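Notebook, Saturday, 8 am

Coffee first, then the felt table. I said in the last entry that I'd get the small pieces sorted for the September open day and I have been putting it off all week, so I came in early while the building is quiet. Valter Azevedo says he'll be by before lunch if his car behaves.

Quick recap for Benedikt, who missed the meeting: we want one table of ordinary stuff off people's shelves at home, things visitors can pick up and talk about. Nothing precious, nothing that needs a label longer than a line. The theme (Valter's idea, and I've come around to it) is how things get put together and how they get closed. Clips, studs, lids, stoppers, wraps. We have the whole Peixoto box to pick from plus whatever I dig out of my own cupboards, and I have to say the cupboards are winning so far.

Started with the brick bunny wreath. I love this thing. It's a ring in pinks and purples with the bunny's head sitting on top, ears straight up, and every kid who sees it will want to grab it by the ears. That is exactly the problem! The ears are the weak point. I built it at home over two evenings and the ring was slow going, because you're asking square little bricks to go around in a circle and they'd much prefer not to. What you do is step each layer over a bit and let the steps read as a curve. From across the room it looks round. Up close you see the corners, and I think that's the best part to show people.

Tried standing it on the bare bench first and didn't like it, it skated every time I bumped the edge. Moved it to the gray felt and it stays where I put it. Note for the open day: felt on every table, and I'll ask at Plesard whether they still sell it off the roll. The last piece they cut for us was short on one side and I ended up patching under the rim, which you can feel with your palm if you know where to look.

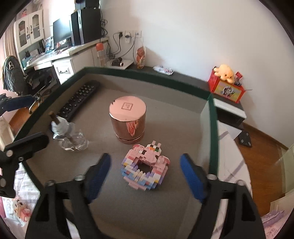 Next question was what goes next to it. I'd been thinking the bunny should have its own corner, but on its own it looks like something left behind after a birthday party. With a couple of grown-up objects nearby it suddenly looks chosen. The rose-gold canister is good for that - it's shiny enough to pick up the pink and throw it back, so the two sort of belong together without matching. Fingerprints are going to be a pain. I wiped the lid when I set it out and I'll be wiping it all day on the open day too, so somebody please put a soft cloth in the drawer and leave it there. (Benedikt, the gray ones, and don't use them on the bench.)

The glass bottle with the wrapped stick I'm less sure about. I like the faceted body, it gives people something to turn in their hands, and the wrapping around the stick is a nice lead-in to talking about how you hold things together without glue or a clip. But it's glass, and it's going to be at kid height. Options as I see them: move it to the back row, or keep it up on the shelf and bring it down when a grown-up asks. Leaning toward the back row. I'll let Valter decide, he has opinions about glass.

The remote stays. I know, I know, it's the dullest thing we own. But it's the one object everybody has at home and hardly anyone has looked at properly, all those little buttons in rows and about three of them that ever get pressed. I want to see if people try to work out how the battery cover comes off without being told. My bet is the kids get there first.

10:40. Valter is here, car behaved. He picked up the wreath by an ear within ten seconds of walking in. I rest my case.

He thinks we should have a second brick build, in pieces, so visitors can add to it. Good idea, terrible for cleanup. We went back and forth and settled on one shallow tray with 1000 loose bricks from the Peixoto box, big ones only, and a plain square base to start from. I counted what's in there last month for the insurance sheet and got 1307, so we have enough with spares for whatever goes home in pockets. The tiny ones used for the bunny's face are NOT going out. I lost one of those under the fridge while building and spent half an hour on the kitchen floor with a flashlight and a ruler.

On table order, we want 6 tables along the long wall, 8 if Ovgate lends us the folding ones again. I sent them a note on the way in. If they say no, the lids and the wraps share a table and we drop the hinges, which would be a shame, the hinges are Benedikt's favorite.

Also tried a strip of Puro tack under the bunny to keep it from walking. Holds fine on the bench top, useless on felt, pulls up fuzz. Took it off again and picked the fuzz out with tweezers. Don't repeat.

Left to do:
New felt, measured twice this time
Soft cloths in the drawer
Spare pair of ears for the bunny, same colors if I can find them
Benedikt to dig out the hinge board
Decide on the glass bottle (Valter says back row, so back row)

Stopping for lunch now. Valter wants to redo the corner joint on the ring, he says he can get it smoother, and I've told him he's welcome to try as long as he does it over a tray.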